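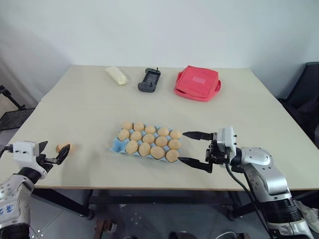

Search tips
Enter keyword
Go

Counting and Storing Eggs in Open Trays

A molded pulp tray set out in rows of five is counted by row, starting at the back. In the first photo the rows read five, five and four, so the tray holds fourteen eggs. The empty cup is at the front left corner.

1. Clear a flat table. Set the tray down with a long side facing you.
2. Remove eggs from the front row first, working in from one corner. Gaps are easier to see there than at the back.
3. Lift each egg straight up until it clears the cup wall. Do not roll it over the rim.
4. Check the shell on all sides. Hairline cracks show best under a lamp held low. Use cracked eggs the same day, fully cooked, or discard them.
5. Write the new count on the tray label. With thirteen left in the tray, the label reads 13 - do not record it as "two rows and some."

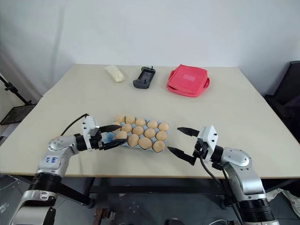

6. Return the tray to the refrigerator, on a middle shelf away from the door. Keep eggs pointed end down.
7. Discard pulp trays that are stained or damp. Pulp cannot be washed.

Trays stack 3 high at most when full. Revised May 2024, H. Plattner.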